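Home | Diary | Garden | Archive | Links

23 October 2018

Up before six. Rain on and off until lunch, then gray and still. I walked down to the allotment on Rocha Lane to see how the leeks had held up and came back with mud to the knees and one good cabbage.

The water bill from Sadus was on the mat. They want payment for the whole half year again, although we moved to monthly in May. I was on the phone for 24 minutes, most of it music. The woman was polite and said she would put a note on the account. I wrote down the time of the call.

After that I got on with the draft for the newsletter, the piece about saving rainwater. I put the two tanks down as holding up to 3000 liters between them, which is what the man at Prirell told me when I bought them. Sent it around before lunch.

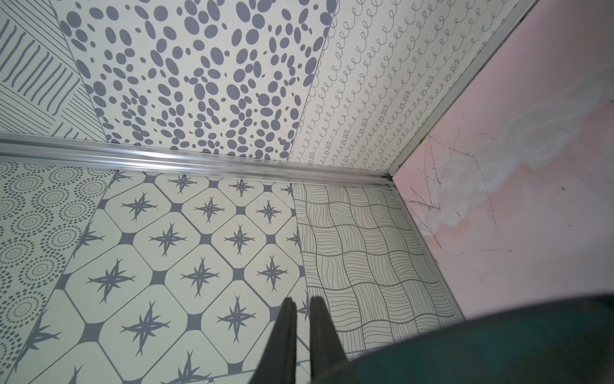

An answer came back within the hour, saying that the figure was fine on paper but the tanks would never fill from a shed roof that small, and could I please say so before people spent their money. Fair enough. I added a paragraph on roof area and took out the line about never needing the hose again. The piece is longer now and duller, but it is right.

Lunch was soup and the end of the bread. I cleaned the filter on the downpipe, which was full of birch seed. It needs doing every week at this time of year and I had let it go since the start of the month. The lid on the left tank has warped and will not sit flat. I put a brick on it.

Went into town at 2 for batteries and a length of hose connector. Rulix had the batteries but only the wrong size of connector, so I will try again when I am next that way. The bus home was late. Read the paper standing up.

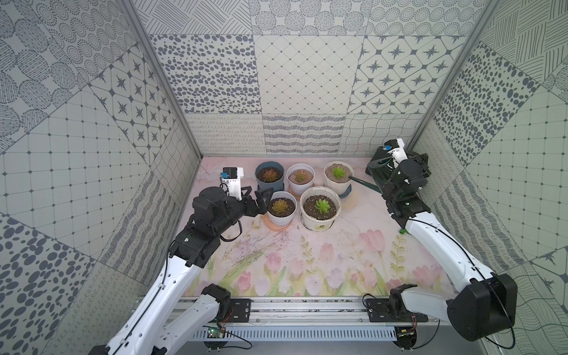
the allotment diarist

Evening. Cabbage with bacon, and the rest will do tomorrow. Looked over the newsletter piece once more and changed "gallons" to "liters" in a place I had missed. The wind is getting up from the west and I can hear the side gate. I should have tied it while it was light. Bed by 9 with the seed catalog.

Contact | Copyright the allotment diarist, all rights reserved | Back to top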